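Teaching a Robot Arm to Work Inside a Desktop PC
Project report, Toshiko Sakamoto
June 9, 2023

Our project asked how well a robot arm can learn a repair task from a person driving it by remote control. We chose memory modules because the slots are narrow and the clips need a light touch.

I recorded 812 demonstrations with our control program, Zedside. Of these, 754 were kept for training. The rest had gaps in the joint data or ended early — usually my fault for letting go of the controller too soon.

At first we guided the arm by hand. That worked for large moves, but my own arm kept blocking the camera, so we switched to remote control.
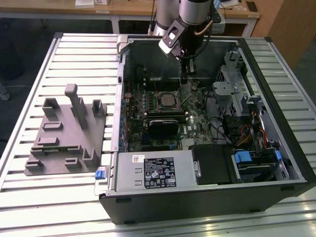 The slowest part of each run was lining up the fingers over the memory slots. I learned to stop above the board, correct the angle, and only then go down. Runs recorded this way were longer but smoother.

In September the next group will repeat the task with a second operator and compare the two sets of recordings.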